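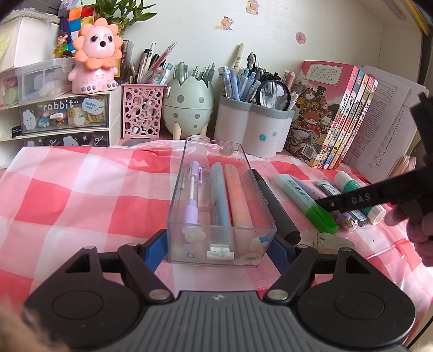
투명 필통 하나로 버티는 책상, Cundside 독자를 만나다

생활 > 책상과 문구 > 책상 주인 인터뷰

빨강과 분홍, 흰색 체크무늬 식탁보를 책상에 깔아 쓰는 분이 있다고 해서 냉큼 찾아갔어요. 저도 체크무늬라면 사족을 못 쓰거든요! 주름이 잡힌 채로 그냥 쓰신다기에 더 마음에 들었고요. "다림질까지 하면 그 위에서 뭘 못 해요. 풀도 묻고 잉크도 묻는데." 차를 내주시면서 첫마디가 이거였어요.

인터뷰는 오후 세 시쯤 시작했는데, 저는 필통부터 물어봤습니다. 속이 다 보이는 투명 필통에 꽃 스티커랑 구름과 무지개 스티커가 붙어 있어서 눈이 안 갈 수가 없더라고요. "Zornholm이라는 동네 문방구에서 샀어요. 630엔이었나, 여행 가서 산 거라 그 값만 기억나요. 스티커는 그날 밤 숙소에서 붙였고요." 안에는 연보라색 펜, 하늘색 마커, 주황빛 도는 마커가 나란히 들어 있었어요. 하늘색 마커는 잔 흠집이 좀 있는데, 제일 손이 많이 가는 색이라네요.

나머지 문구는 필통 옆에 그냥 늘어놓고 쓰신대요. 굵은 검정 마커, 형광펜, 초록색 딱풀, 모서리가 둥글게 닳은 지우개 같은 것까지. 다 필통에 넣을 생각은 없으시냐고 했더니 웃으시더라고요. "넣었다 뺐다 하다가 하루가 가요. 글 쓸 때 쓰는 것만 넣고, 칠하고 붙이는 건 밖에 둬요." (저는 집에 와서 바로 따라 해 봤어요. 이틀 갔습니다.)

형광펜 이야기가 제일 길었어요. 초록은 단어, 분홍은 문장. 처음엔 다섯 색을 다 썼다가 책이 너무 알록달록해져서 2색으로 줄였다고 해요. "색이 많으면 뭐가 중요한지 제가 까먹어요." 저도 뜨끔했네요. 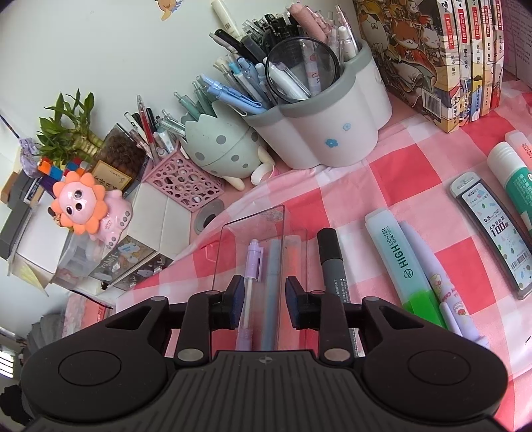 마지막 수정: 9월, 본문 오타 고침

책상 위쪽에는 중국어 그림책 다섯 권이 나란히 서 있어요. 맨 앞 책 표지에 만화풍 동물들이 우글우글해서 한참 들여다봤습니다. 주황색과 흰색이 섞인 고양이 같은 얼굴도 있고요. 중국어 공부를 이걸로 하신대요. "교재는 300쪽 넘어가면 펴기도 싫은데 그림책은 자기 전에도 봐요. 모르는 글자는 연필로 동그라미 치고 다음 날 찾아봐요." 그래서 샤프심도 늘 손 닿는 곳에 두신다고. M&G 0.5 HB였는데, 통에 100이라고 큼직하게 적혀 있었어요. 저는 샤프심 진하기를 따져 본 적이 없어서 왜 HB냐고 여쭸더니 "2B는 손날이 까매져서요" 하시네요. 왼손잡이시래요.

만화 캐릭터가 그려진 연보라 펜은 아까워서 잘 못 쓰신답니다. Hồ라는 작은 가게에서 덤으로 받은 건데 똑같은 걸 다시 못 구했다고요. 단어장은 Flotadeo에서 나온 걸 쓰시고, 지금까지 적은 단어가 380개를 넘었대요. 그 단어장은 끝내 안 보여 주셨어요. 글씨가 부끄럽다나요.

다음에 사고 싶은 게 있냐고 물으니 책꽂이라고 하시더니, 금방 말을 바꾸셨어요. "아니다, 딱풀이요. 딱풀은 진짜 금방 써요."

공감 38 · 댓글 12 · 공유 4

문의: Cundside 편집부 | © Cundside | 맨 위로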